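Fandoston Forum > Home machines > Can they do chores yet?

skindisitz
2024-04-18
My sister in Lirport asks me if she should wait for a robot before she buys a new dishwasher. I said no. Look what the work is today: two arms, small black dishes on a wooden table, and a little shelf at the back.

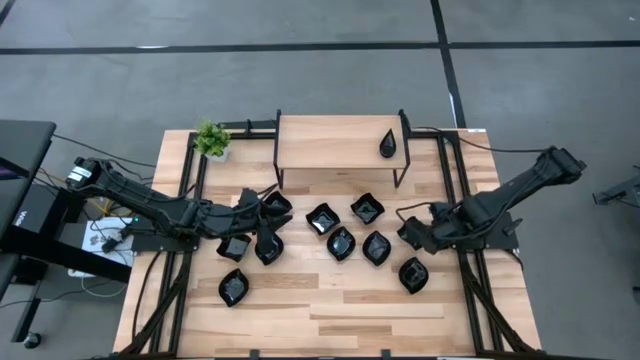 For a person it is a job of 28 seconds. For the machine every dish is a new question – where is the rim, how is it turned, will the fingers slip. I think we are still far.

chan_b
I don't agree. In January you wrote the same about folding towels. Shiny black things are hard for cameras, so if people try this, the easy things must go well already.

skindisitz
Towels don't break. And pointed rims like these leave little space for two grippers between the dishes.

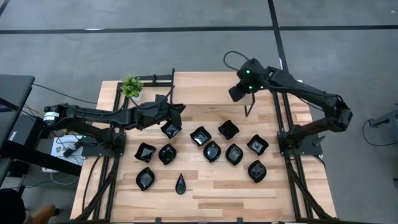
lirport_lena
In our shop we paid 2,385 for a used arm. It moves boxes well, up to 3 hours without help. Glazed bowls we still pack by hand.

chan_b
Boxes all day is also a chore – I would take it.

skindisitz
Yes, for a shop. My sister has a kitchen and two cats.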